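Ultden open day, Tarkier laundry demo, 9th December 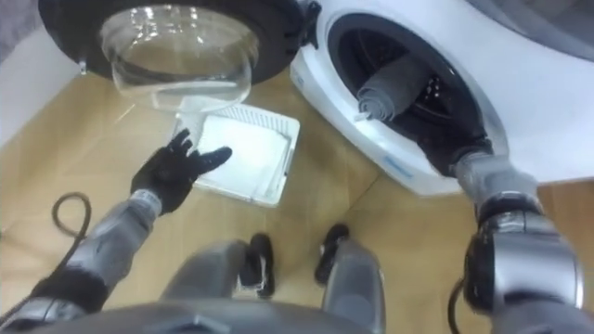 Moncrieff Care Homes – Facilities & Linen Team

Went with Gillespie Cruickshank. Long drive, parking dreadful. Main thing for us was the Tarkier, two arms, two legs, works at an ordinary front loader. One hand right in the drum, grey cloth rolled up inside, white basket on the floor by its feet. Free hand five-fingered, black. One cable looped on the floor, another hanging by the arm, would want those tidied for our corridors.

Amirhossein Mousavi did the talking. Hire only, 31 weeks minimum, two days training inculded. Asked about wet duvets, got a vague answer. Asked about noise, same.

Quote due by August. Gillespie keen, me less so. Brochures in teh linen office, ext 9.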